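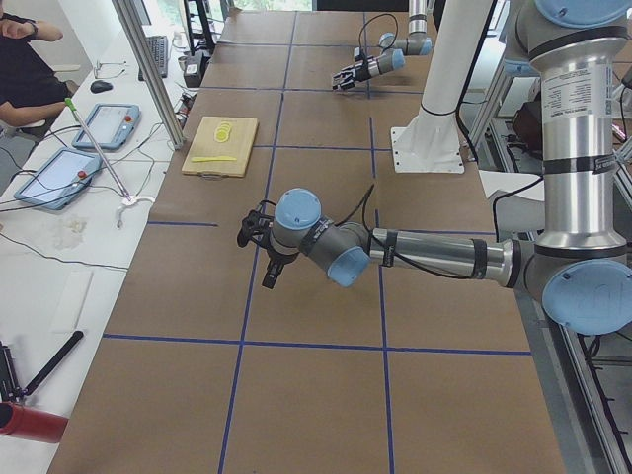
Getting a Clear Picture and Clear Sound From a Household Television

The following guidance is issued by the Marnham Residents' Information Service for households that follow the evening news and the daily weather forecast at home. It applies to sets that receive broadcasts through an indoor or rooftop antenna. Households with cable service should contact their provider before changing any connection.

Placing an indoor antenna

Set the antenna as high in the room as the cable will comfortably allow, near a window that faces the transmitter. In Marnham this is generally a south-facing window. Homes on the Sirthorpe side of the river should try an east-facing window first. Keep the antenna clear of radiators, metal shelving and foil-backed insulation.

Move the antenna a few inches at a time and wait for the picture to settle before moving it again. A position that suits one channel may be poor for another, so check the channels the household watches most before fixing the antenna in place. Removable adhesive strips are suitable for flat antennas. Nails and staples should not be put through the panel or its cable.

Rescanning for channels

Stations change frequency from time to time, and a set will not always find the new one without help. A full scan is advised each February and after any move of the antenna.

1. Open the settings menu and select the channel or tuner page.
2. Confirm that the source is set to antenna or air.
3. Start the automatic scan and leave the set alone until it has finished. Older sets may need almost 44 minutes.
4. Write down any channel that has disappeared, move the antenna and scan again.

If the local news station is still missing after a second scan, examine the cable. A loose connector is a common fault and should be tightened by hand only. Cables with a bent center pin should be replaced.

Making speech easier to follow

Presenters who speak quickly over music can be difficult to understand on a thin modern set, where the speakers often face the wall or the floor. Most sets have a sound mode named Speech, News or Clear Voice, and it is worth trying before any equipment is purchased. Lower the bass, raise the treble slightly and turn off surround effects. Where a set stands inside a cabinet, bring it forward to the front edge of the shelf.

Captions may be switched on through the accessibility menu. On live programs, including weather bulletins, the captions usually run a few seconds behind the presenter. A dark background behind the letters makes them easier to read over a bright map.

Cleaning the screen

Turn the set off and let it cool before cleaning. Wipe the screen with a dry microfiber cloth, working from the top down with light pressure. For fingerprints, dampen the cloth with distilled water and dry the screen at once with a second cloth. Window cleaner, paper towels and rubbing alcohol can mark the coating. Dust in the rear vents may be removed with the soft brush of a vacuum cleaner on its lowest setting.

Recording a bulletin

Many sets will record to a USB drive. The drive is normally erased when it is first connected, so family photographs should be copied elsewhere beforehand. Set the recording to begin two minutes early and end five minutes late – live broadcasts often overrun. Recordings made in this way will usually play only on the set that made them.

Printed copies of this page are available at the Watent Street reading room, shelf 542. Corrections should be addressed to Soon-im Koo, Household Guidance Desk.

Last reviewed May 21, 2022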